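Recordings to external drive lost after firmware update on Sostov 648
Community Help > Television and Home Recording > Recorders and Set-Top Boxes
Status: Answered

Question

I should be grateful for advice concerning a Skulteck recorder, model Sostov 648, which I purchased in November. The unit has an external hard drive (a Fonon, 2 TB) connected to the rear USB socket, and all recordings are directed to that drive.

Following the most recent firmware update, the recorder displays the message "Storage device not registered" when it is switched on. The recordings list is blank. The menu offers the option to register the drive, but a warning states that all contents will be erased. I have not proceeded. The drive holds 515 recordings, a number of which have not been repeated by the broadcaster.

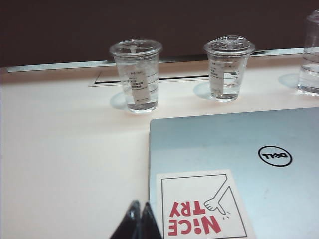
I have taken the following steps without success. The recorder has been disconnected from the mains overnight. The USB cable has been replaced. The drive has been connected to a laptop, which reports that it is present but asks whether it should be formatted. I declined.

I wish to know whether the recordings can be recovered, and whether they can be copied to Blu-ray before any further update is applied. The manual addresses neither point. I have also written to the manufacturer and await a reply.

Answer 1 (marked as accepted by the person asking)

The message indicates that the recorder no longer recognises the registration key stored on the drive. On recorders of this type, recordings are encrypted and tied to the individual unit. A laptop will therefore be unable to read the drive, and the offer to format it should continue to be declined.

The following procedure restored access on my own unit, which is the same model.

Switch the recorder off at the remote control and wait for the front light to turn red. Disconnect the drive. Switch the recorder on and open Settings, then Storage, then Device History. The drive should be listed there as "Suspended". Select it and choose Restore Link. Reconnect the drive only when the screen requests it. The process may take several minutes, during which the recordings list will remain blank.

If the drive does not appear under Device History, please do not select Register. That option creates a new key, and recordings made under the previous key cannot then be played.

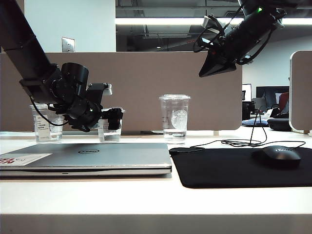 With regard to copying, the Sostov 648 permits transfer to disc from its internal storage only. Recordings must first be moved from the external drive to the internal one, in batches. The limit is 200 titles in a batch, and a batch containing a protected title will stop at that title without an explanation on screen. It is advisable to move protected titles separately. Please note also that most protected programmes may be moved to disc once, after which the copy on the recorder is deleted. A disc that fails during writing may result in the loss of the programme, so good-quality blank discs are recommended.

Automatic updates may be turned off under Settings, System, Software. The option returns to "On" after a factory reset.

Answer 2

I had this with a Sokol recorder and the drive itself had failed. It may be worth listening for clicking. Mine was replaced under guarantee but the recordings were not recovered.

Answer 3

The first answer is correct in the main. I would add that the Device History page is hidden if the parental lock is active. The lock must be removed before the page will appear in the Storage menu. I would also suggest that the drive be connected directly to the recorder and not through a hub, as a hub may supply insufficient power during the Restore Link stage.

The age of the drive is a separate consideration. If it has its own power adaptor, the adaptor should be checked as well.

Update from the person asking, 3/28/25

The parental lock was active. Once it had been removed, the drive was listed as "Suspended" and the link was restored at the second attempt. All recordings are present. Two of them stop before the end, although I am unable to say whether that was already the case. Automatic updates have been turned off.

This question is closed to new answers. Members with a similar difficulty are requested to open a new question, stating the model and the software version shown under Settings, System.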